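# House rules for the sim cell: what do you write down before you let people run stuff on the real arm?

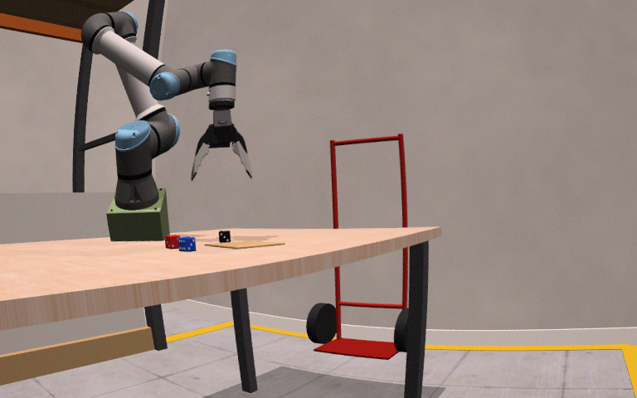 **Afroza Nanayakkara**
Cell lead, Dormont | thread starter

Hi all! So we've got a dice sorting task that we train and test in simulation first, then move over to the real cell. I've been asked to write up our house rules for it by July and I'd love to have people poke holes in them before I hand the thing over. It's a small task (three dice, one thin board, one arm, open gripper hanging over the table at the start) and I figured small would mean easy to write rules for. Ha.

My draft so far:

1. Every run starts with the gripper open, empty, and well above the tabletop.
2. Nobody changes the table layout without saving it under a new name.
3. Sim speed limits match the real cell's limits. No "I'll slow it down later."
4. A policy needs 35 clean runs out of 36 before it goes anywhere near hardware.
5. The floor markings in the sim have to match the tape on our real floor.

Number 5 is the one I'm getting grief over at work. Number 4 I kind of made up, if I'm being fair to my coworkers. Thoughts?

---

**torque_wrench_tina**

Number 4 jumped right out at me. 36 runs of what? If it's the same start pose and the same dice positions every time, you're running one test 36 times. I'd want to see the dice moved around, including the nasty cases. You've got the blue one overlapping the red one from this viewpoint, which is a decent start, but are they touching? I'd write a rule just for touching objects.

---

**Afroza Nanayakkara**

Positions are randomized within a patch, but the patch is pretty small. They aren't touching in that layout as far as the config goes. And yeah, I should put the size of the patch in the rule. Adding it!

---

**gantry_greg**

I'm going to be the grump. Rule 5 is decoration. The arm doesn't know what a yellow line is. I've watched people spend whole afternoons getting floor textures right while the collision model for the gripper was a plain box. Put the time into the fingers. Yours have that wavy notched inner face, and on a die that changes where you get contact. If your collision shape is a flat slab then your grasp numbers mean nothing to me.

---

**Shahnaz Bepari**
*Safety reviewer, Mukero*

I don't agree with Greg on the floor, and I'll say why. Our reviewers look at sim renders when they sign off on a layout, and so do the operators during training. If the yellow lines in the render say one thing and the tape on the floor says another, somebody learns the wrong place to stand. We had exactly that at our site. The render was two revisions behind and a new hire took it as the real thing, which was a perfectly reasonable thing for him to do.

So keep rule 5, but split it off. Have a section for "things that affect the robot" and another for "things that affect people looking at the picture." They get checked by different folks anyway.

My bigger question: is that hand truck supposed to be there? It's standing right behind the table, and the table hides part of it. In a real cell I'd write that up before I even looked at the arm. If it's a permanent part of the layout, it belongs in your collision scene and in your risk assessment. If it isn't, take it out of the render.

---

**gantry_greg**

OK the split I can live with. I still say the robot section gets done first.

---

**pixelpusher_mo**

Delurking to defend the hand truck lol. Clutter in the background is GOOD if you're training from camera images. You want racks and carts and junk back there so the policy doesn't freak out the first time somebody parks something by the wall. We use Sketix for our scenes and randomize the background pretty hard. Bare-wall scenes gave us policies that looked amazing until they met a real room.

---

**Shahnaz Bepari**
*Safety reviewer, Mukero*

That's fair for training images, Mo. I'm talking about the layout that gets signed. Those should be separate files with separate names, and a training scene should never be what somebody pulls up to see how the cell is laid out.

---

**pixelpusher_mo**

Yeah ok, no argument there. We name ours train_ and signoff_ and the signoff ones are read-only. It's dumb and it works.

---

**Afroza Nanayakkara**

Stealing the prefixes, thank you!! The truck is in our training set, and I've been using the same scene for everything, so that's a real hole in my draft. Rule 2 becomes: two scene files, one for training and one for signoff, and the signoff one only changes when the real cell changes.

Greg, I checked on the fingers. The collision model is a simplified hull. It doesn't follow the notches. So I owe you one, grump.

---

**torque_wrench_tina**

Hull is a step up from a box, but it fills in the notches, so the sim thinks it has more flat surface than it does. With something die sized I'd break each finger into a few convex pieces. Costs you some sim speed. Then write in the rules *which* collision model the pass count was made with, or people will quietly swap in the fast one.

Also the board. Thin flat thing lying on the table with the black die right up beside it. What happens if a fingertip comes down on the board's edge? I'd call that a fail even if the die gets picked. Does your 35 out of 36 count that as clean?

---

**Afroza Nanayakkara**

Ummm. Right now "clean" means the die ended up where it should. So no, it would count as a pass. I hate that you asked.

---

**delaunay_dan**

I'm at Delaunay and we went through this last year. We define clean as: task done, no contact with anything except the target and the place it's going, joint limits respected, and the arm back in its start pose at the end. The last one caught more problems than I expected. Plenty of policies finish the job and then just sort of wander.

I'd also bump your run count by a lot. We do 4,000 in sim overnight before hardware, since the machine's sitting there anyway, and then do the small batch by hand with someone watching. Your 36 is a good size for the watched batch.

---

**gantry_greg**

4,000 runs against a bad contact model is 4,000 wrong answers. But sure, once the fingers are fixed.

---

**delaunay_dan**

Didn't say otherwise! Fix the fingers, then do the overnight.

---

**torque_wrench_tina**

I'd go the other way on order, for what it's worth. Do a short overnight run with the hull first and log every contact. You'll see where the fingers are hitting and that tells you where to spend your convex pieces. Otherwise you're guessing.

---

**Shahnaz Bepari**
*Safety reviewer, Mukero*

One more from me on rule 3. Matching the speed limits is right, but write down where the number comes from. "Matches the real cell" goes stale the day somebody edits the real cell. Put the controller config revision in the rule and have the sim refuse to start if it doesn't match. And passing in sim lets you *ask* for hardware time. It shouldn't grant it. Somebody still walks over and looks at the cell before power goes on, every time.

---

**Afroza Nanayakkara**

OK here's where I've landed, June 2025 draft, have at it:

**Robot section**
- Start and end pose: gripper open, empty, above the tabletop, clear of all objects.
- Speed limits read from the controller config. Sim won't start on a mismatch.
- Collision model named in every results file. Fingers in convex pieces, no single hull.
- Clean run: die placed, no contact with the board except where the task calls for it, no joint limit hits, arm back at start.
- Overnight batch with positions randomized, patch size written down, touching dice included. Then 36 watched runs in the cell at reduced speed, 35 clean to pass.

**People section**
- train_ and signoff_ scenes kept apart. Signoff is read-only.
- Signoff floor markings match the tape. Anything standing near the real table is in the scene, or gets moved.
- A sim pass is a request for cell time. Physical check before power on.

Tina, I'm trying your contact logging tonight with the old hull, mostly to see how bad the board edge thing is. Greg, still hate the floor rule?

---

**gantry_greg**

It's in its own section where I don't have to look at it. Ship it. What are you using for friction on the dice, though?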